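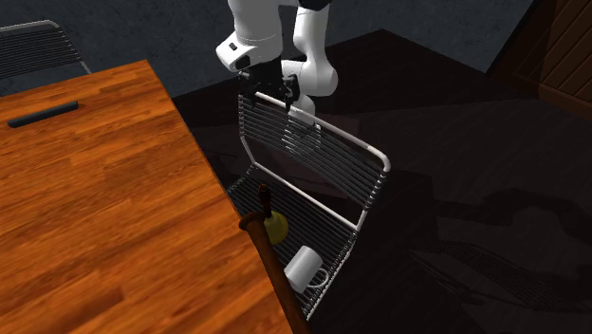
Does the simulator save us money yet, or is it still a nice toy? Elance put it more or less like that when the last update went round, and fair enough, I'd skipped the money part completely. So I'll start there this time!

We're two months into the Brondora trial and we've used more than 300 of the 3000 simulated runs in the package. At that pace we won't need the bigger plan, which I'd half expected to be asking you for (you can breathe out). The only extra spend since February has been a second seat on the license, so both of us at Gistevthorpe can work at the same time.

Most of my hours have gone into the furniture set, chairs especially. Gripping a chair by the top rail is easy enough to set up, but a tilted chair with small stuff around the seat, a mug on its side for instance, is where the contact settings really matter. The defaults in the kit are too stiff for my taste. I've softened them and saved the result as our own profile, and I'd like Tabrizi to try it on their side before we call it settled.

Things I like: the scene editor is quick, and the lighting looks good with almost no fiddling. Things I don't: the manual skips thin wire shapes entirely, and support takes ages to answer. I've got 2 tickets open with them, both about the collision shapes for wire chairs.

Next up is the cabinet set, then a proper cost comparison against bench time. I'll send the numbers over as a spreadsheet so you can poke at them yourselves.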